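Flalley Wildlife Area: Questions from Hunters and Visitors

The Flalley tract opened to the public in June. It covers 2,000 acres of hardwood ridge, old pasture and creek bottom north of Clenum. The answers below apply to the current season and replace the sheet handed out at the gate over the summer.

Who can hunt at Flalley?
Anyone with a valid state hunting license and a Flalley access permit. Hunters under 16 must be with a licensed adult at all times.

How do I get an access permit?
Fill out the form at the Clenum field office or print it from the permits page. The permit is free and covers one season. Carry it with you and leave the windshield half on your dashboard.

Is there a limit on how many people can hunt?
Yes, for deer. There are 161 deer permits for the season, issued by drawing. Small game and turkey are open to all permit holders.

When is the deer drawing?
Entries close on 2nd November. Winners are notified by mail. Unclaimed permits go to the next name on the list.

Can I leave a tree stand up overnight?
Portable stands may stay up for 6 nights in a row. They must carry your name and permit number. Screw-in steps and nails are not allowed on any tree.

Where do I check in a deer?
At the field office on Sarıgül Road, through the side door. There is a drop box for harvest cards after hours.

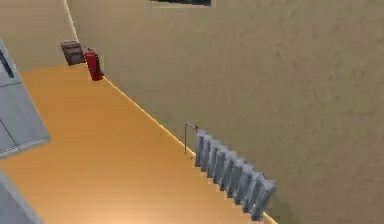
Smooth floor beside a beige wall.

Are dogs allowed?
Dogs may be used for small game and waterfowl. They may not be used for deer. Dogs belonging to hikers must be on a leash all year.

Can I ride an ATV to my spot?
No. Motor vehicles have to stay on the gravel roads — this includes electric bikes. Game carts are fine on any trail.

Can I camp?
Only at the Florano loop, which has 29 sites with fire rings and a hand pump. Sites are first come, first served. Quiet hours start at 10 p.m.

I don't hunt. Can I still use the trails?
Yes. Hiking, fishing and birdwatching are open all year from sunrise to sunset. During deer season, wear a blaze orange vest and hat — hikers included.

Who do I call about a locked gate or a boundary question?
Ask for Garba Babalola, area manager, at the Clenum field office. Boundary maps are available at the front counter.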